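Home | Contents | Previous chapter | Next chapter | Index

Chapter 13
Comparing Grippers on a Shared Task Set

By the Skanari Teaching Group
16 Mar 2025
56 shares | 0 comments

A gripper comparison is only as good as the conditions held fixed around it. Chapter 12 covered the mechanics of two-finger and suction hands taken one at a time. In this chapter the same arm, controller and task list are used throughout, and the hand is the only part that changes. The two hands are the Zollico parallel gripper, with flat padded fingers, and the Pruserix suction cup. Both are driven by the Fashola controller at its default settings unless a section states otherwise.

The trials are run in simulation first. A simulated kitchen counter can be reset to the same layout before every attempt, down to the pose of each item, and the lighting can be held constant or varied on purpose. The counter layouts mix food items with kitchenware and appliances. An ear of corn and a can of corn call for different grasps, although a task written in plain words may refer to either one as "the corn." The task list in Section 13.2 therefore gives every target a fixed label. 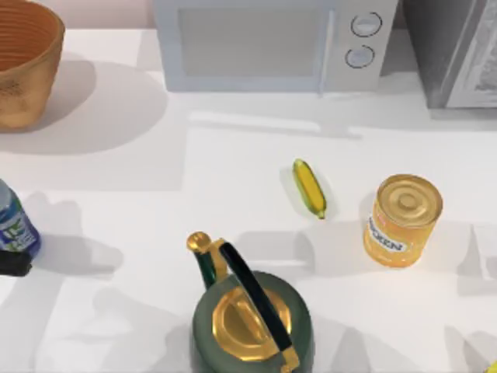
Each attempt is scored at three points: contact, lift and release. A grasp that makes contact but slips during the lift is recorded as a lift failure and is not repeated. Layouts with wide spacing between items are scored separately from crowded ones. In a crowded layout the width of the open fingers may decide the result before grip force has any effect.

The full set contains 2,000 attempts, divided evenly between the two hands. Of these, 689 use curved or ridged surfaces, where a suction cup may fail to seal. Readers should avoid pooling these attempts with the flat-surface trials. Pooled success rates hide the effect of surface shape and make the two hands look more alike than they are.

Section 13.1 defines the coordinate frames and the reset procedure. Section 13.3 treats camera placement, including overhead views in which tall items hide part of the counter. Physical trials begin in Section 13.5 and use the same score sheet.

Previous chapter | Next chapter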